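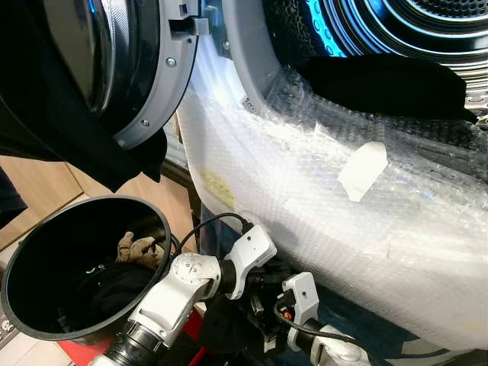 机门开启，深色衣物搭在滚筒口下沿

国际贸易会议书面意见提交指南

本指南适用于拟向沃塔（Wuta）部长级贸易与发展会议提交书面意见的民间组织、行业协会及研究机构。请于起草前通读全文。

一、确认资格
提交机构须已完成观察员登记，并持有有效登记号。尚未登记的机构，应先向会议秘书处登记科提出申请，审核通常需5个工作日。联合提交的，由牵头机构填报，其余机构在附页列明。

二、起草正文
正文以744个词为限，脚注不计在内。首段写明所针对的议程项目编号及所提建议，其后陈述依据。引用统计数据时，应注明来源与年份；涉及关税或补贴的，须列出相应税则号列。每份意见至多涉及三个议程项目。
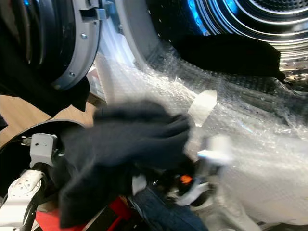

敞开的机门旁，一件深色织物正被夹持提起

三、上传文件
登录沃塔德（Votard）文件系统，选择“书面意见”，依次填写登记号、联系人及工作语文。文件应为可检索的PDF格式，文件名由登记号与语文代码组成。上传后系统发出回执，请妥为保存。30分钟内未收到回执的，应重新登录，核对文件状态后再行上传，避免重复提交。

四、更正与撤回
截止日期为28/01/2024。截止前可自行替换文件，旧版本随即失效。截止后仅接受文字更正，须由原签署人书面提出。撤回申请不受上述期限限制，但文件已分发各代表团的，标题仍保留于目录。

五、翻译与分发
秘书处不承担全文翻译。机构自备译文的，应与原文同时上传，并标明“非正式译文”。会议汇编预计于九月发布。

咨询事宜请联系文件科海尔米·米耶蒂宁（Helmi Miettinen），来函请在标题栏注明登记号。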